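Vitale Help > Robots and automation > Teaching by demonstration

Collecting demos for PC teardown: do I keep the ones where I fumbled?

Asked 2024-12-15
Tags: demonstrations, gripper, data-cleaning, hard-drives

Hi all! First time posting, long time lurking, sorry if this belongs in the beginner section (I looked and the beginner section seems to be mostly people asking which arm to buy).

So I've been helping out at a little reuse shop in Sastarthorpe that strips old desktop towers for parts, and we're trying to teach an arm to do the boring bits. Right now that means hard drives. Later it's supposed to be memory and CPUs too, but I'm trying not to think about that yet. We're on the Plakness recorder, with a policy trained from scratch, nothing fancy. I've got 40 demos of the hard drive part so far and my back hurts.

One demo goes like this. Tower on its side, panel off, cables already out of the drive, and I bring the gripper in, get hold of the caddy, draw it out of the cage and set it down on the table. Then I stop recording, put everything back and go again. On a good run I'm very pleased with myself. On a bad run I come in at a silly angle, bump the cage, back off, wander around for a bit and then get it. I'd say the bad runs are more common than I'd like, and they're so much longer than the good ones.
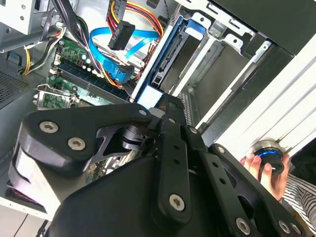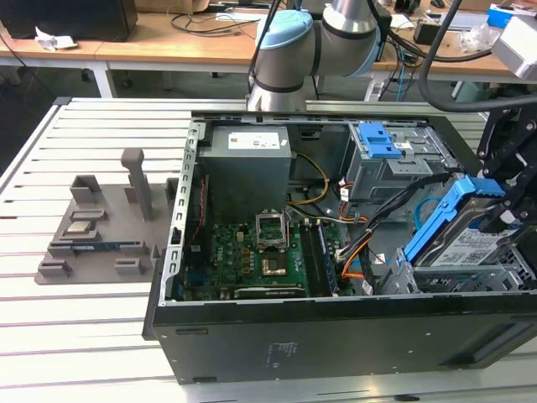 My first instinct was to delete every fumble. But then a couple of the older threads say recoveries are gold, and one person in there says they keep everything including the ones where they dropped the part. Which is it?? I'd hate to throw out a week of work, and I'd also hate to train the thing to dither.

Other stuff that may matter:

I move the tower a little between runs but only a little. It's heavy and I'm lazy.

The SATA cables flop wherever they want. I used to tidy them before each run and then quit doing it around July.

Wrist camera plus one camera on the room, both recorded.

I do tend to pause in the middle when I'm thinking. Sometimes a long pause. Do I trim those out?

Thanks in advance, and be gentle.

2 answers, sorted by votes

Answer 1 (accepted)

Oh I have opinions on this one, I did battery packs for most of last year and made every mistake you're about to make.

Sort your fumbles into two piles. Pile one is where something went wrong and you fixed it in a sensible way: you came in too high, you backed straight out, you came in lower. Keep all of those! Your trained arm will come in too high too, and if it has never seen anybody back out it'll just sit there pushing on the cage. Pile two is where you were lost, so you drifted around with no plan until the drive happened to be in reach. Toss those. If you watch one back and you can't say what you were trying to do at a given moment, the model can't either.

Dropped parts I keep only if the pick-up afterward is in the recording. A demo that ends in a drop, I throw away, unless your tools let you mark it as a failure and your training really uses that mark. Mine didn't, and I found out late, which was a sad afternoon.

Pauses: yes, trim them, the thinking ones anyway. I had a model that learned to stop right above the part and stay there forever, the same way I did. It looked so thoughtful. Don't trim the tiny stop before you close the fingers, though. That one's useful and if you cut it the motion gets jumpy.

On the tower, please move it more. I know it's heavy. Put something slippery under it, or shift the arm's starting pose instead, that's less lifting. Up to 8 different positions is where I stopped seeing it help on my setup, but yours could be different. And I would leave the cables floppy! You quit tidying them, great, that was the right call by accident. The real ones coming through the door won't be tidy.

One more thing while I'm here. Go back through your older demos and see if the tidy-cable ones and the floppy-cable ones look like two different jobs. If they do, I'd weight toward the newer ones or redo some. I didn't delete my old ones, I just sampled them less.

Also, take breaks. My demos from the end of a long session were noticeably worse and I couldn't tell at the time. I only saw it when I sorted them by time of day.

Comment from the asker: This is so helpful, thank you! Went through a batch last night and pile two is bigger than I wanted it to be, ugh. Trimmed the pauses and the good runs are way shorter now. Quick follow up, do you trim by hand or is there a setting?

Comment: By hand at first, then I wrote a little thing that cuts any stretch where the arm speed is near zero for more than 2 seconds. Check what it cuts before you trust it. If you trim, cut both camera streams and the joint log together or they'll slide out of step. Ask me how I know.

Answer 2

more data. 40 is nothing. we did way more than that at Murkinberg for one screw type and it still missed sometimes

also are you using the same model of tower every time, because if so it's only going to work on that tower

Comment from the asker: Same tower for now, yeah. There's another kind in the back with the drive cage turned sideways and I'm scared of it.

Comment: do that one next then. even a handful is better than none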